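カテゴリー:講演・勉強会 > 報道と司法 > 取材源の秘匿
印刷する | この記事をメールで送る

話すメモ「押収された取材端末、誰が先に中身を見るのか」
木曜の部、後半。持ち時間短いので前置きなし

・あいさつは一言だけ。Oanh Viさんの前半(証言拒絶の話)を受けて、こちらは「物」の話。口を閉じていても端末が喋る。

・まず事案。コトホルム(Cotholm)地裁、通称ジャーディン(Jardine)事件。地方紙の記者、Caoimhe Ní Chonaillさん。ルスタス社(Lustus)の内部文書を記事にした。会社が被害届、警察が自宅を捜索、ノートPC一台と電話一台を押収。本人は被疑者じゃない。参考人。←強調

・令状の文言を読み上げる(配布資料の1枚目)。「本件に関連する一切の電磁的記録」。この「一切」がひどい。資料ない人は隣と見て。

・中に入っていたもの。305件の文書ファイル。うちルスタス関係は14件。残りは別の取材、家族のこと、医者の予約、あと別件の内部告発者とのやりとり。最後のが一番まずい。その人は今回の捜査と何の関係もない。
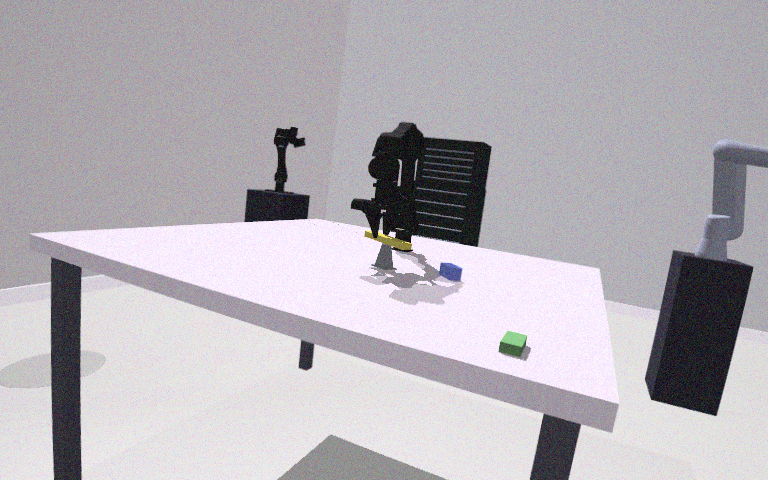
白いテーブルと黒いロボットアーム(CG)

・争点は三つ。早口で。
一、令状の特定性。「一切」で足りるか。
二、選別の主体。捜査機関が自分で分けていいのか、第三者か、裁判官か。
三、不服申立ての間、解析を止められるか。

・一について。裁判所は「捜索の時点では絞り込みに限界がある」と。まあ一応わかる。でも期間くらい書けたはず。文書の日付は記事に出てる。キーワードだって書ける。弁護側はここをもっと押せばよかった、と個人的には思う(会場に代理人の方いたら後で怒られます)

・二が今日の中心。警察側の主張は「捜査班と別の職員が選別するから問題ない」。いわゆる壁を立てる方式。でも同じ庁舎、同じ上司。決定文の9頁目、「運用上の独立性は相当程度認められる」。相当程度って何。根拠の引用なし。ここ少し間をとる。

・使われたソフトはフィデロ(Fidero)という解析システム。中身の技術論には入らない。質問来ても「詳しくない」で流す。言いたいのは一点、検索語の一覧が弁護側に開示されなかったこと。何で検索したかわからないと、何を見られたかもわからない。異議の出しようがない。

・記者側の準備書面から一文だけ引く。「私が守ると約束した相手は、この法廷に来て自分の名を守ることができません」。ゆっくり読む。ここは急がない。

・三。執行停止の申立て、判断まで8日かかった。その間、解析は継続。停止の判断が出た時点で複製は終わってた。複製の廃棄命令は出たけれど、廃棄の確任は警察の報告書一枚だけ。立会いなし。

※ここで時計見る。押してたら次の比較の話は全部飛ばす

・比較の話(飛ばしてよい)。他の制度だと、押収と同時に封印、封を切る前に裁判官が審査、という作り方がある。時間も費用もかかる。反対論は「捜査が遅れる」。遅れる、それは認める。認めたうえで、参考人の端末を開けるときくらい待てないのか、と聞く。法律家相手ならここで比例原則に触れる。市民向けなら触れない。今日は半々なので一言だけ。
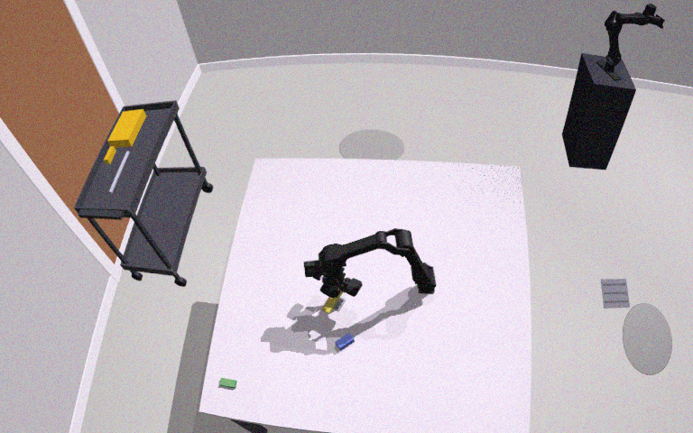
・萎縮の話に移る。決定文は「取材活動への影響は限定的」と書いた。限定的、の測り方が狭い。裁判所が数えたのは押収された二台だけ。電話をかけてこなくなった人は記録に出てこない。スライド見てもらうと、アームがつまんでるのは小さい黄色のブロックひとつ、でも影は白い天板の左下のほうまでぼやけて伸びてる。決定文が見ているのは指先のブロックのほう。私たちが裁判所に見てほしいのは天板の暗くなったところです。地方紙の編集部で聞いた話だと、事件のあと匿名の情報提供の窓口が静かになった、と。ただ数字がないので「静かになった」以上は言わない。因果も断定しない。

・提案。大きい話はしない、実務でできること。
 令状請求の段階で、対象者が報道関係者だと裁判官に明示する。今は書かなくても通る。
 押収時に封印。異議の期間が過ぎるまで開けない。
 検索語は事前に双方へ。せめて事後に。
 複製の廃棄には弁護人の立会いを認める

・記者側にも言う。端末を仕事と私用で分ける。終わった取材の名簿を持ち歩かない。Ní Chonaillさん本人が一番悔やんでいたのが、別件の連絡先が同じ電話に残っていたことだそう。責める話にしない、口調に注意。会社の責任でもある。フリーの人はもっとしんどい。

・想定質問
「企業の営業秘密はどうする?」→ 守られるべき。ただそれは民事の差止めの土俵。刑事の捜索を近道に使うのが問題。
「ブロガーは報道か?」→ 長くなる。肩書きで線を引くより活動の中身で、とだけ答えて次へ。
「抗告審の見通しは?」→ 12月に弁論の見込み。予想はしない。しつこく聞かれても予想はしない
「Viさんの話と矛盾しない?」→ 証言拒絶は本人の権利、押収は本人の頭越し。だから手続で守る。Viさんに振ってもいい

・署名の紙が受付にある。1,000筆を超えたら法務委員会に持っていくそう。私の主催ではないので案内だけする。

・配布資料の訂正。2枚目の「差し押え令状」は「差押令状」。3枚目の脚注、頁番号がずれてまます、すみません。

・残り時間あれば質問もう一つ。なければマイクを司会に返す。

お問い合わせ | サイトポリシー | © 報道と司法を考える講座 無断転載を禁じます
▲ページの先頭へ戻る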